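Sanance to sell secondhand T-shirts folded on shelves

Sanance, the secondhand clothing store on Poojary Street in Hukton, will take its T-shirts off hangers in July and sell them folded. The change covers adult and children's sizes and applies to the front room of the store only. Coats, dresses and button-up shirts will stay on the rails.
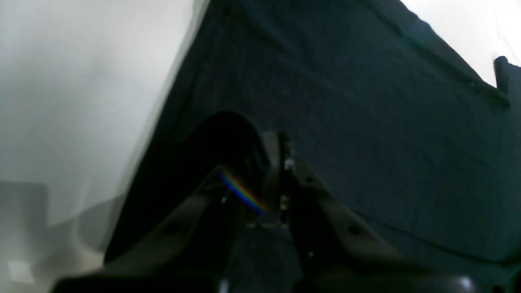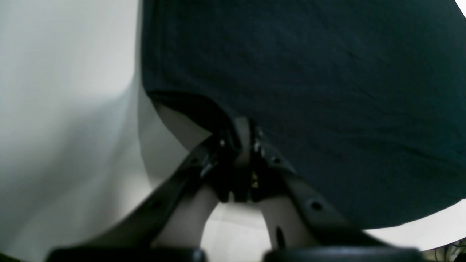
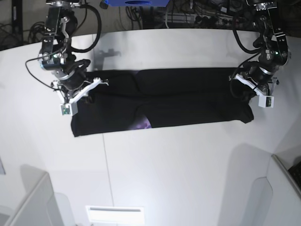
Dark fabric at close range in the first two pictures. In the last, a black garment folded long above a white tabletop, with part of a purple print showing at the lower edge.

The store said the T-shirt rails had become too full to look through. Shirts were pushed so tightly together that customers pulled out several at once, and many ended up on the floor or back on the wrong rail. Knit shirts also stretch at the shoulders when they hang for a long time, and the store said it had been marking down shirts that came in with nothing wrong with them.

New shelves will run along the left wall, where the T-shirt rails are now. Each shelf will hold one size. Within a size the shirts will be sorted by color, with the dark ones together at the bottom - black, navy and the very dark greens, which are hard to tell apart under the store's lights and will share a stack.

All T-shirts will be folded the same way. The shirt is laid out flat, the sleeves and sides are turned in, and the length is folded up from the hem. Folded shirts should be 9 inches wide so that two stacks fit side by side on a shelf. Stacks will be kept to 11 shirts. The store tried taller ones in the spring and found that they leaned and had to be redone by the afternoon.

Shirts with a printed design will be folded so that some of the print can be seen from the front of the shelf. The store said this matters most with black shirts. Band shirts, team shirts and souvenir shirts are among the items people ask for most often, and a black shirt folded with the print inside looks like every other black shirt in the stack. Customers were opening them one after another to find out what was on them.

Plain shirts will be folded with the neck facing out and the size on a paper band around the stack.

Customers may unfold anything they like. There will be a table at the end of the shelves for shirts that have been opened, and shoppers are asked to leave them there. The store will refold them before closing and put them back in the right size. A mirror that stands by the register now will move next to the table.

Prices are not changing. Most T-shirts will still cost $5, and children's shirts will still be sold from the same price list as before. Items marked down for wear will go in a separate bin near the door and will not be folded.

The store is also changing what it asks of people who drop off clothes. From July, T-shirts should be brought in clean and dry, and flat if possible. Shirts that arrive rolled or pushed into the bottom of a bag often have deep creases and need to be pressed before they can go out - a job that takes up most of the morning after a busy drop-off day. Bags should weigh no more than 35 pounds. Heavier bags will be accepted if they can be split at the counter.

Drop-off is at the side door, open from 9 a.m. until the store closes. The front counter will no longer take bags. Clothes should not be left outside overnight.

Sanance does not accept shirts with holes, paint or missing collars, or work uniforms that carry a company name. Shirts with faded prints are fine. Single socks and underwear are not accepted at either door. Clothes that do not sell are sent on to the textile sorting depot in Jesum, as they are now.

The store will close early on the last day of the month before the change so the rails can be taken down and the shelves put up. Some of the old rails will be moved to the back room for winter coats. The rest are for sale, and anyone who wants one should ask at the register. They come without hangers, though spare hangers are free from the box by the side door.

Sweatshirts and sweaters may be folded as well if the T-shirt shelves work out. Sanance said it would look at that in the fall, when more of them come in. They take up more room on a shelf and the thicker ones slide, so a different kind of shelf might be needed. Jeans are already sold folded at the back of the store and will stay where they are.

The fitting rooms and the children's shoe corner are not affected. Parking behind the store will be open as usual while the shelves are going in, except for the two spaces next to the side door.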